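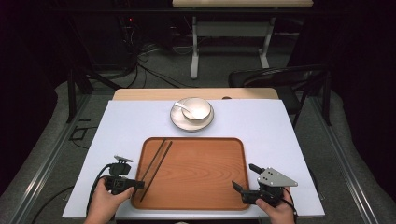
Rencontres | Cuisine et voyages

08/11/2022, par Dayana Salinas

J'avais promis à Sreekumar Palaniappan de ne pas arriver en avance, et bien sûr j'ai sonné un quart d'heure trop tôt (les trams de Judgate, quand ils veulent, ils filent !). Il m'a ouvert en chaussettes, un torchon sur l'épaule, et m'a fait asseoir à la cuisine en s'excusant pour l'odeur de vinaigre. Moi, j'adore l'odeur de vinaigre.

Sreekumar donne des cours de cuisine du soir à Skukport depuis 9 ans. Avant, il était comptable chez Koskela, une entreprise de transport maritime, et il en parle sans amertume. « J'aimais bien les chiffres, c'est le café de la machine que je ne supportais plus », me dit-il en remplissant la bouilloire. Il a commencé avec deux élèves, dont sa voisine de palier, qui venait surtout pour bavarder. Aujourd'hui ils sont 14 par session et il refuse du monde, ce qui le gêne beaucoup.

Ce qui m'intriguait, c'était sa façon d'enseigner les nouilles. Pas de recette distribuée, pas de balance sur le plan de travail. On touche la pâte, on recommence, on se trompe. « Les gens veulent des grammes. Je leur réponds que la farine de mars n'est pas celle de novembre, alors ils me regardent de travers, et puis à la troisième séance ils ont compris dans les doigts. » Je lui avoue que ma dernière pâte maison a fini en une sorte de colle à tapisserie. Il rit franchement, me demande combien d'eau, lève les yeux au ciel. « Beaucoup trop ! Et vous l'avez laissée reposer ? » Euh, non.

On parle ensuite de son enfance, des repas chez sa grand-mère où l'on mangeait avec la main droite, et de son premier bol de soupe avalé aux baguettes, à vingt ans passés, dans une gargote de Fostitz. « J'en ai mis partout. Le patron m'a apporté une cuillère sans un mot, j'étais mortifié. Alors je me suis entraîné chez moi avec des pois chiches, tous les soirs devant la télé. » Il garde de cette époque une tendresse pour les élèves maladroits, ceux qui plantent leur ravioli comme avec une fourchette (je me suis sentie visée).

Et la suite ? Il aimerait ouvrir un atelier du dimanche pour les parents et les enfants, avec 6 familles, pas davantage. Le local lui plaît, le loyer un peu moins, et il attend une réponse du propriétaire. En attendant il met au point un bouillon aux champignons séchés qui le tracasse depuis l'été. « Il manque quelque chose, je ne sais pas quoi. Goûtez. » J'ai goûté deux fois, puis une troisième par conscience professionnelle. Pour moi il ne manquait rien du tout, mais lui hochait la tête, l'air pas convaincu, et il cherchait déjà le gingembre dans le placard.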